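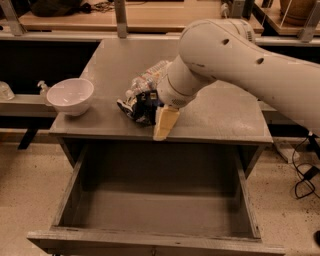

¿Merece la pena pagar la suscripción anual de Flekar para los pedidos a domicilio?

Llevo desde febrero pidiendo la compra por Flekar y ahora me ofrecen pasar a la tarifa anual, 90 euros de golpe, con «envíos gratis ilimitados». Mis pedidos son de lo más tonto: un paquete de botellas de agua, una bolsa de algo para picar, pan de molde, poco más. Casi nunca llego a los 30 euros, y en la letra pequeña pone que los envíos gratis son a partir de un importe mínimo que «puede variar según la zona y la franja». O sea, que ilimitados, lo que se dice ilimitados, no sé yo. He preguntado en el chat de la aplicación cuál es el mínimo en mi zona y me han contestado dos veces con el mismo enlace a la página de ayuda, donde no sale ninguna cifra. En la página de la suscripción sí sale un contador muy grande que dice que la oferta termina hoy. Lo mismo ponía la semana pasada.

¿Alguien la tiene y ha echado cuentas de verdad? Lo que quiero saber es si el mínimo cambia mucho, si siguen cobrando la tarifa de servicio aparte y si luego te dejan darte de baja sin pelear. Vivo en un tercero sin ascensor y bajar a por agua me da una pereza tremenda, pero tampoco quiero regalar el dinero.

Nelly Ñahui
24 de diciembre de 2025

Teófilo Flores

Yo la tuve un año entero y no la renové. Te cuento lo que vi, que en otra ciudad puede ser distinto.

El mínimo existe y se mueve. A media mañana me salía más bajo y a la hora de cenar subía, sin aviso. Solo lo ves cuando ya tienes la cesta hecha, en la pantalla de pago, con un mensajito gris debajo del total. Si no llegas, te cobran el envío como a cualquiera, con suscripción o sin ella.

La tarifa de servicio no entra en la suscripción. En mis recibos venía en una línea aparte, y para mí ahí está la trampa, porque el anuncio dice «envío gratis» y uno entiende que paga los productos y ya está. Tampoco entran los suplementos por peso. Si pides agua, fíjate bien en esto: a mí me lo aplicaron varias veces con packs grandes.

Luego están los precios. Coge un ticket de la tienda y compáralo con lo que cuesta lo mismo en la aplicación. En mi caso casi todo estaba más caro en Flekar, y eso no te lo arregla ninguna suscripción.

Para echar la cuenta, entra en Historial, suma lo que has pagado de envío desde febrero y quita los pedidos que se quedaron por debajo del mínimo. Si lo que queda no pasa de 90, olvídate. Yo lo hice tarde y me salía que había perdido dinero.

La baja se hace desde Cuenta, Pagos, Gestionar plan. Te enseña tres pantallas de «¿seguro?» y al final te deja. Haz captura de la última, que a mí el correo de confirmación no me llegó.

Duván Sánchez

yo la tengo y contentísimo, pido casi todos los días y ni miro lo que cobran. el contador ese sale siempre, ni caso

Azra Georgiev

Lo de Duván cuadra si pides a diario, pero por lo que cuenta Nelly no es su situación.

Añado una cosa sobre la renovación. Es automática, y a mí me cobraron el segundo año el día 364, uno antes de lo que tenía apuntado. Reclamé y me dijeron que el cargo se lanza antes «para garantizar la continuidad del servicio». Me lo devolvieron, tras 34 días y bastantes correos. Si te apuntas, desactiva la renovación ese mismo día; los envíos te siguen valiendo hasta el final.

También miré Tririer, que no tiene cuota y cobra por pedido. El reparto es más lento y el catálogo me pareció flojo, pero para una compra pequeña de vez en cuando me sale mejor. No te digo que sea una maravilla, a mí me han cambiado productos sin preguntar. Antes de pagar un año entero, yo probaría a juntar dos compras en una y ver si con eso llegas al mínimo de Flekar.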